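Gray (the color)

Reading time: 3 min

Gray is the color you get between black and white, and I've been fond of it for as long as I can remember. People call it dull. I'd call it roomy! There's warm gray, cool gray, greenish gray, the gray of a pigeon's back and the gray of the sky over Stulstead in December, and if you put them side by side they look like a whole family having an argument.

The name

Gray is one of the old English color words, with cousins in Dutch (grijs) and German (grau). Americans mostly write it with an "a" and the British with an "e," and I was well into my twenties before I stopped mixing the two in one letter. The dog is still a greyhound on both sides of the ocean, by the way, and that "grey" probably has a different root altogether.

How you make it

The simple way is black into white, a little at a time. Go slowly, black is greedy. Painters often skip the black and mix two opposites, say blue and orange, then lighten the result with white. You get a gray that leans one way or the other, and it sits much more happily next to other colors. My old painting teacher, Borislav Todorova, wouldn't allow a tube of black in the room. He had us mix grays from ultramarine and burnt sienna for a whole winter, and I still reach for those two first.

On a screen it's easier: equal amounts of red, green and blue give you a neutral gray. Nudge one of them up and the gray warms or cools right away.

Why it changes on you

Gray takes on whatever is near it. Put a gray square on a red card and it starts to look a bit green; put the same square on a blue card and it goes yellowish. The eye is doing this, the paint hasn't moved. Light matters just as much (I once painted a hallway in a gray called Fultach that was lovely at noon and plain lilac by eight in the evening, and I lived with it for 5 years). So try a big patch on the wall and look at it in the morning and again with the lamps on.

Worn gray is a different thing again. Scratches and pale smudges break a flat surface up into lots of little grays, and a spot of orange nearby makes all of them look cooler.
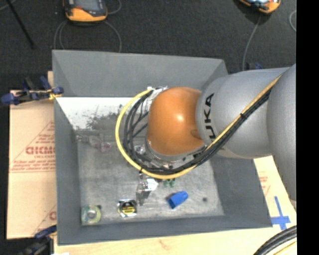
Gray in clothes and cloth

Undyed wool from dark and light sheep, spun together, comes out gray with no dye pot needed, so it has long been a cheap everyday cloth. Weavers call a mixed yarn like that "heather." My friend Hrvoje Grgić knits with nothing else and has strong views on moths.

In the suit world, charcoal is the dark end and dove is the light end. I own one of each and wear neither.

Gray in speech

A gray area is a matter with no clear rule. Gray matter is brain tissue, which is pinker in life than the name suggests. A gray day needs no explaining if you live where I do.

Related entries

Beige
Charcoal (drawing)
Heather yarn
Silver (color)
Slate roofs of Stulstead
Ultramarine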